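Workshop Tips: Building a Pair of Hand-Held Grippers at the Kitchen Table

Filed under: things that seemed quicker in the planning

Chantelle Engelbrecht and I put together our first pair of hand-held grippers in May, on the big bench at Joneda, which is a shared workshop with excellent tools and one good chair. We have since rebuilt them twice. What follows is what I'd pin to the wall if the wall weren't already full of Bheki Modise's notices about the vacuum.

Sort the fasteners first

Tip every bag into its own muffin cup before you touch a plate. Short and long bolts of the same thread look identical until the long one comes out the other side of a part you liked. Label the cups with masking tape. Don't label the lids, which will go on the wrong cups by lunchtime.

Dry-fit the linkage

Put the arms together loosely and work the fingers open and shut 100 times before you use any thread locker. It's dull. Put the radio on. Any stiff spot gets worse once tightened, and you want to find it while the parts still come apart without language. If a finger lags behind its partner, swap the two inner links. If it still lags, take a fine file to the inside of the joint, two strokes at a time, and stop sooner than you'd like.

Tighten pivots in pairs

Left, then right, a quarter turn each. Do one whole side first and the jaws will meet at a slant, like a cheap pair of kitchen tongs. Hold a strip of paper between the fingers and tug: it should resist evenly from top to bottom. Paper that swings like a gate means you go back to the quarter turns.

Clean the pads before you glue them

Wipe the finger faces with rubbing alcohol and keep your thumbs off afterward. Lesego Ngcobo skipped the wipe and found one of her pads the following Thursday, stuck to a sock. Clamp for 90 minutes. Clothespins are fine as clamps, and they're the only tool at Joneda that never gets borrowed.

Strap the cable down

Leave a loose loop near the handle and fix the rest. A cable that can snag on a drawer knob will pick the drawer with the knives in it.

Try it on chopsticks

Blocks and foam cubes flatter a gripper. Chopsticks don't. They're thin, they roll, and they punish any slant left in the jaws. Pinch one well below the middle, keep the grip light, and bring it in upright over the utensil caddy. With a gripper in each hand, work one stick at a time until your wrists stop arguing. Start with wooden ones and save lacquered ones for when you're feeling smug.

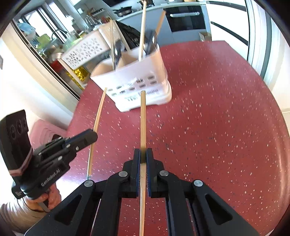 Put things away properly

Store the grippers with the jaws slightly open so the pads don't take a set. Wipe them after kitchen use, paying attention to the joints, where flour goes to retire. Check the pivots again after the first evening, then whenever something clicks. The spare links go in the tin marked Skusby. It used to hold cookies, and people still open it hopefully.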